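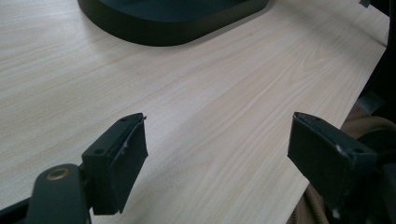 Home News Business Schools Events Contact

Search this site Enter keyword Go

Grorton label printer adds second shift, opens paid training spots

September | By Venla Huttunen

Jääskeläinen, the label and packaging printer on the north side of Grorton, will start a second production shift this month and take on six paid trainees to help staff it.

The company now employs 80 people. The new shift will run from 3 p.m. to 11 p.m. and will handle mostly short-run work, including food labels, folding cartons and shrink sleeves. Until now those orders have shared press time with longer jobs during the day, and customers have sometimes waited more than two weeks for a small batch.

Trainees will spend their first month in prepress, where files are checked and plates are made. They will then move to the pressroom and finish in the bindery and die-cutting department. The program lasts 630 hours. Anyone who completes it can apply for an operator's job at the regular starting wage.

No printing experience is required. Applicants must be at least 18 and have a high school diploma or equivalent, and they will be given a color vision test before they are hired. The company said the test is standard for anyone who will be matching ink on press.

Evening work will be centered on a flexographic press that was installed over the summer in the former paper storage room. Paper stock has been moved to a leased building on Nurkness Road, and a truck will run between the two sites twice each shift. The city approved the added truck trips in a zoning review that drew one written comment, about noise from backup alarms. Drivers have been told to use the east gate after 8 p.m.

Part of the new work comes from Fatex, a maker of cleaning supplies, which is moving its bottle labels to the Grorton plant. The contract covers 101 separate labels in four sizes. Neither company gave its value.

Applications are available at the front office and must be returned by the end of the month. Interviews will be held at the plant, and evening times can be arranged for people who work days.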